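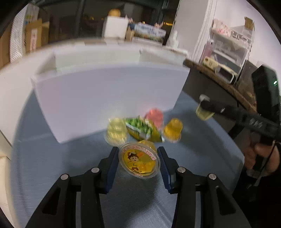 *Snack box sorting, jelly cups up first.*

I do a snack box refill once a month, and it took me a few tries to land on a way of doing it that doesn't end with crushed seaweed at the bottom and a sticky puddle in the corner. If you have a big open box and a mixed bag of little single-serve things, this should save you some trouble. It takes me 20 minutes, and half of that is reading tiny print.

## What you need

- An open box with fairly tall sides. Mine is plain and white and I wipe it out every time.
- A table with room to spread out.
- A damp cloth and a dry one.
- A marker and a few strips of paper tape.
- Your snacks, all of them, including the ones hiding in the back of the cupboard (you know the ones).

## Step 1: Dump and spread

Tip everything out on the table. I used to sort straight from the shopping bag and I always missed something – usually a flat packet stuck to the side. Now it all comes out, old stock and new stock together, and the box gets wiped and dried while it's empty. Leave it 15 minutes with nothing in it if you used a lot of water.

## Step 2: Check the jelly cups

Jelly cups go in first because they're the heavy ones, so they get checked first too. Pick each one up and turn it so the lid is facing you. Run a thumb around the rim. You're feeling for any spot where the film has lifted, and if your thumb comes away sticky, that cup gets eaten today or thrown out.

Give it a gentle squeeze as well. A good one pushes back a little. A leaker will let you know right away, so do this over the cloth!

I stand mine upside down on the lid while they wait. The rim is wider than the bottom, so they sit flat and don't roll off the table, and the colors are easy to tell apart that way. My friend Sudheer Poduval lays his on their sides in a row and spends half the afternoon picking them up off the floor, but he won't hear a word about it.

## Step 3: Read the packets
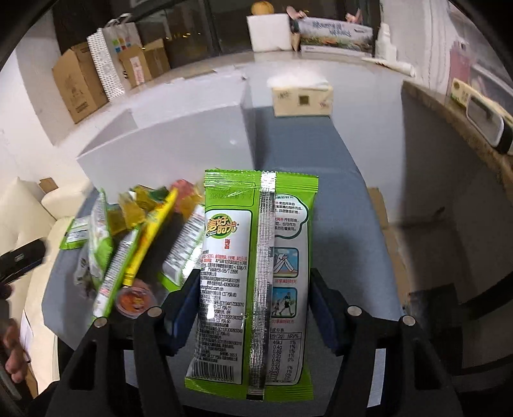 Seaweed is the snack I'm fussiest about, so every packet gets turned over before it goes anywhere near the box. Damp gets into it faster than you'd think, and a pinched corner is enough to ruin the crunch. Look at both crimped ends first and then the long seam down the back. The date can be really faint: on the 美好时光 ones it's stamped straight onto the green film near the top left, above the white panel, and I have to tilt the packet under the light to get past the shine. Once I've found it I write the month on a bit of tape and stick that on the front in big letters. They're tiny packets too, 46kJ on the nutrition table, so I don't feel bad about having two.

Anything that runs out within 30 days goes in its own pile. That's your "front row" for the next step.

## Step 4: Load the box

1. Jelly cups along the bottom, lids down, close enough together that they hold each other up.
2. A folded dry cloth or a sheet of paper towel over the cups. Skip this if your box is shallow.
3. Bigger packets standing up against the back wall, like files in a drawer.
4. Small packets in front of them, taped month facing you.
5. Front row pile goes in last, right where your hand lands.

Don't cram it. If you have to push a packet down to make it fit, take it out and start a second box. Seaweed breaks up into green dust under any pressure at all, and I've vacuumed enough of it.

## A couple of extras

If you've got kids grabbing from the box, put the jelly cups somewhere else entirely, up high, and hand them out yourself. They're a choking risk for little ones and I don't keep them within reach when my niece is over.

In February I tried a box with a lid, and went back to the open one after a week. With the lid on I forgot what was in there and bought it all again – so now I own a great deal of jelly.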